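The Survey of Well 15

The water table at Istusum was measured from fifteen wells, and for eleven years the readings from the last of them had been wrong by the same amount. Oranuch Nilsuwan found the error in her second week at the office. She did not report it until her fifth.

The procedure was simple. A weighted steel tape was chalked along its lower end and let down the casing until the weight touched water. The tape was held at the reference mark, a notch filed into the rim, and then wound up. The wet length of chalk was subtracted from the held length, and the remainder was the depth to water. The depth was subtracted from the elevation of the notch to give the elevation of the water. The notch at Well 15 was listed at 767 feet.

The well stood at the edge of the Mughal orchard, forty yards below the road. Nilsuwan drove out in January with a new tape and the field book of the man she had replaced. His handwriting leaned backward and did not vary in size. He had read the well on the first working day of every month and had never skipped one. Beside each depth he had written the weather in a single word. In eleven years he had used six words.

She chalked the tape, lowered it, and held it at the notch. Then she looked at the rim and saw a second notch.

It was on the north side and had been painted over. She scraped it with her key. The steel casing had been cut down at some point, and the new rim had been filed again to make a new mark. The old mark survived because the cut had been made at a slant. She measured the difference as well as she could and wrote it in her own book, not in his.

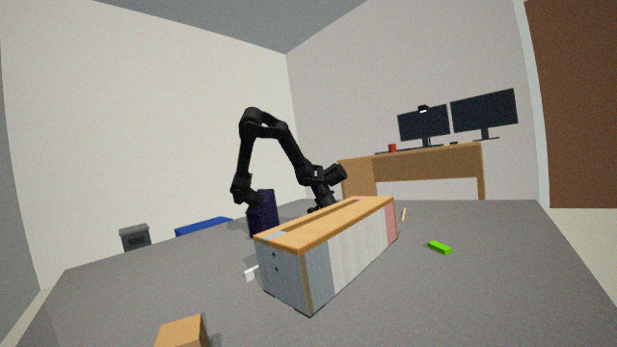

Fiction / Short Stories

The office occupied the upper floor of a former seed store in the center of town. The files for Well 15 filled a drawer and a half. Nilsuwan went through them in the evenings, after the others had left and the heating had been turned down. She was looking for a work order, an invoice, or any record of a saw.

There was a driller's log from Rarnura Boring. It listed the material by depth: topsoil, yellow clay, blue clay, gravel with clay, gravel, gravel with water. The driller had stopped at gravel with water and signed his name. There was a permit. There was a letter from the orchard complaining that a truck had been left across the gate. There was the reply to the letter, and a reply to the reply.

The work order was in the wrong drawer, under roads. The shoulder had been widened and the lower slope regraded, and the casing had been shortened so that a mower could pass over it. The order was initialed by the man with the backward hand. He had stood there while it was cut. On the first working day of the following month he had gone back, held his tape at the new notch, and subtracted the depth from 767.

She checked this several times. The casing was shorter, so the depth from the rim was less, and the water had appeared to rise overnight. It had gone on appearing to rise, by that one step, in every map the office printed. On the maps a low ridge of water ran under the orchard. A paper had been written about the ridge. It proposed a lens of clay that did not appear in the driller's log.

She telephoned him at a quarter past four, when she thought he would be awake from his nap. He lived at Prilemeck now, with his sister.

"Well 15," she said. "The casing was cut."

"Yes."

"The elevation was never changed."

He was quiet long enough that she heard a kettle being filled behind him. "I put in for a leveling crew," he said. "They said spring. Then I suppose it was spring."

"You read it every month after that."

"It was a good well," he said. "It never gave any trouble. What's it doing?"

She told him the depth. He repeated it and she heard him write it down.

"Overcast?" he said.

"Clear."

"Clear," he said, and wrote that down too. 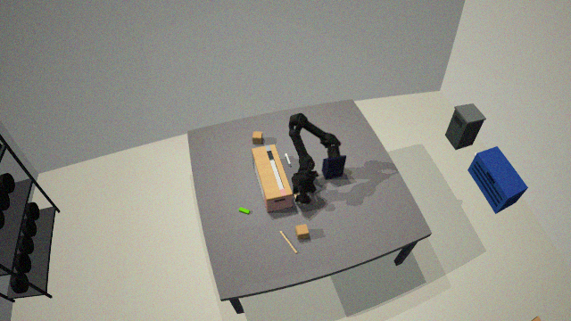 Page last modified: January, 3:40 p.m.

The leveling crew came when the ground had thawed. It consisted of two people, an instrument, and a pair of rods. They began at the brass disk in the church step and worked out along the road, backsight and foresight, keeping the distances equal. Nilsuwan held one of the rods. By noon they had reached the orchard gate, and the truck was left in the lane with room to spare on both sides.

They closed the loop back to the church before dark. The misclosure was within tolerance. The elevation of the notch was computed at the kitchen table of the boarding house and checked by the second member of the crew, who did not look at the first one's figures until he was done.

Nilsuwan entered the new value on the card. She drew a single line through the old one so that it could still be read, as the manual required, and put her initials and the month beside it. Then she corrected the water levels, one at a time, from the first reading after the cut to her own. It took three evenings. The ridge went down as she worked. On the last sheet the contours ran straight across the orchard to the river, evenly spaced, and there was nothing under the trees but gravel with water.

She mailed a copy to Prilemeck. It came back in a week with a note clipped to it. He had found an arithmetic mistake in one of the Octobers.

She took out the sheet and looked. He was right. She ruled a line through the figure and wrote the correct one above it. Then she turned to her own field book, to the first reading, where a space had been left after the depth, and wrote: clear.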